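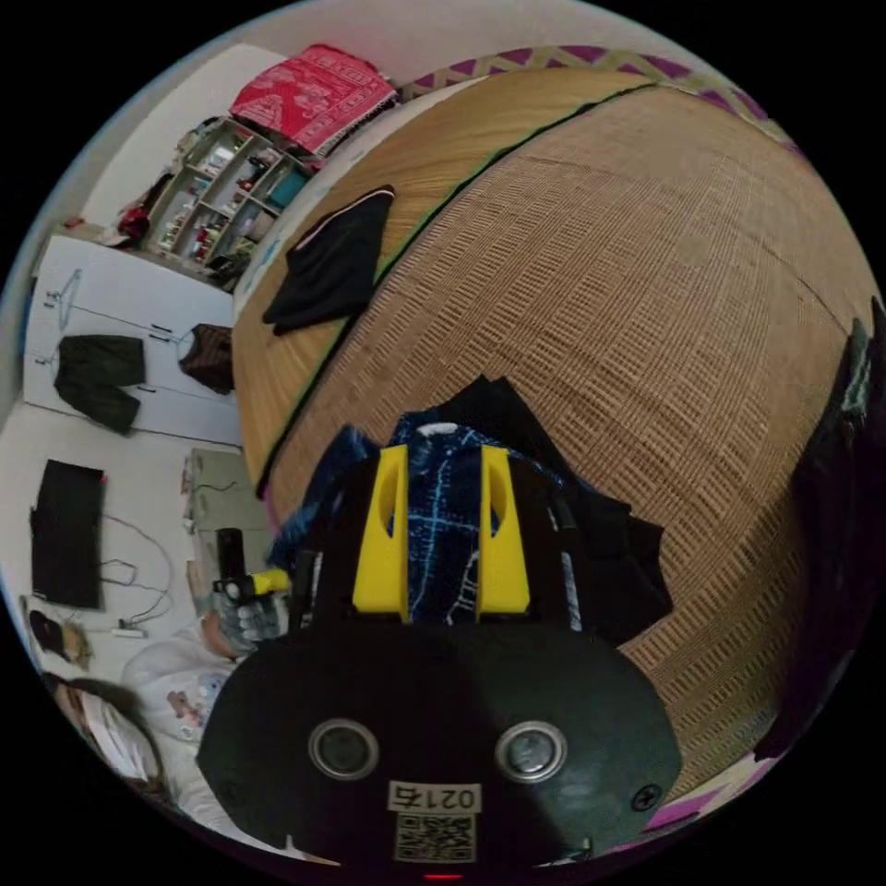

Fernanda Barros writes that she found a fixed-term savings bond had rolled over for another two years while the letter about it sat unopened in a kitchen drawer, and asks how other households keep track of this sort of thing. The tips below are the ones we use at home, with a few from readers added.

Put every account on one sheet of paper. Write down the name of the provider, the type of account, the last four digits of the number, whose name it is in, the interest rate and the date the rate ends. Do not write passwords or PINs on it. Use pencil for the rate and the date, as these are the parts that change. Our sheet lives inside the door of the cupboard where the boiler manual is kept.

Mark the maturity date on the kitchen calendar twice. The first mark goes a month before the bond ends, the second a week before. Most providers write to you in advance, but letters get lost and emails go to the junk folder. If you do nothing, some providers move the money into another fixed term and others move it into an easy access account at a low rate. Find out which yours does when you open it and write that on the sheet too.

Check the notice period on notice accounts. Perrine Ferrand had one with 32 days' notice and needed the money for a new back door. She gave notice on the day the joiner came to measure, and he agreed to take the balance once it had cleared. If you know a large bill is coming, give notice when you ask for the quote. You can normally cancel it if the job falls through, but ask first.

Open the post over the recycling box. Adverts go straight in. Anything with an account number on it goes in a tray, and the tray is emptied once a month into the folders. One folder per provider is enough. We tried coloured dividers and gave up on them.

Keep the annual interest statement and throw out the monthly ones once you have checked them against it. Tax papers are a different matter and should be kept for as long as the tax office asks, which depends on whether you are employed or work for yourself. Look it up every so often because the rules change.

Shredding: tear off the part with your name and number and shred only that. A small shredder gets hot quickly and will stop if you feed it whole statements. If you have no shredder, soak the pieces in a bucket overnight and squeeze them into a lump. The lump can go in the compost if the paper is plain and not glossy.

Look for yearly charges on investment accounts. They are often taken by selling a small part of what you hold, so nothing leaves your bank account and you may not notice. Florêncio Vieira was paying £29 a year to keep open an account that he had not added to since he changed jobs. He asked for it to be merged with his newer one. It took two forms and a phone call.

Old accounts are worth chasing. Raquel Tavares wrote to a building society with her maiden name, her parents' old address and a copy of her marriage certificate, and got back £534 from a children's account. Send copies, never the originals, and note the date you posted them. There are firms that will do the search for a share of the money. You can do it yourself for the price of a stamp.

If someone rings about an investment, do not agree to anything on the call. Write down the name of the firm and the caller's name, say you will ring back, and put the phone down. Look up the firm on the regulator's register yourself and use the number given there, not the one the caller gave you. Check the spelling of the name letter by letter. Copies of real firms often differ by one word. Check as well that the firm is allowed to sell the thing being offered, as being on the register for one kind of business does not cover all of them.

Any paper with a promised return on it should go in the folder even if you turn the offer down. If there is a dispute later, the first leaflet is often the most useful thing to have. Write on the back the date it came and how it reached you.

Tell one other person where the folders are. They do not need to see inside them. Babak Asadi keeps his in a metal cash box and has left the spare key with his sister in Pikstead, in an envelope signed across the flap.

February is a good month to go through the lot. Have the sheet, the folders, a pencil and a rubber on the table before you start, and leave the phone calls for the next morning, when the lines are quieter. Ours takes from after lunch until tea.

Contact us | Copyright Indale Home Notes | Back to top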